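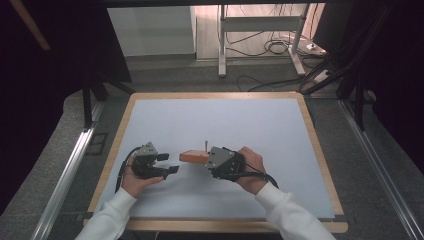
News | Sports | Schools | Events | Classifieds | Contact

Local > Ivosthorpe > Town News

Print this story - E-mail this story

Library hours to grow in Ivosthorpe after council vote

2018-06-19

Ivosthorpe's public library will stay open later on two weeknights starting in November, after the town council voted last night to put the money back in the budget.

The vote was 4 to 2. Closing time on Tuesdays and Thursdays moves from 5:30 to 8 p.m. Saturday hours stay as they are for now.

Evening hours were dropped when the Mollah Street branch closed and its staff moved over to the main building. Complaints started pretty much right away - mostly from parents, and from people who work days at the Serkeck plant and can't get to the desk before it shuts.

A petition asking for the hours back drew 1616 signatures. Effie Purves, who started it at the counter of her dry cleaning shop, read part of it aloud at the meeting.

"I get off work at six. My kids get off the bus at four. You tell me when we're suposed to go," Purves said.

Council member Struan Lamont voted no. He said he likes the library fine but wants to see the roof bids first. The roof over the childrens room has been patched twice. Emanuel Roman also voted no, and gave no reason.

Library director Shona Guthrie said the later hours will mean one new part-time job and some shifting around of the current staff. Posting goes up this summer. The homework table and the tax forms shelf will both move closer to the front desk so one person can cover them after dark.

Also back: the Thursday night book group, which has been meeting at Flerneletti, the coffee place on Depot Road, for nearly a year. Essam Naciri runs the group. He said members will miss the pie but not the noise. First book not picked yet.

Parking came up too. The lot behind the building is shared with the clinic, and signs there still say no library parking after 5. Guthrie said she has asked the town to change them. No date on that.

The council took no action on the Mollah Street building - still empty, still for sale. It comes up again at the next regular meeting, 7 p.m. at town hall. Public comment is first on the agenda, sign-up sheet by the door.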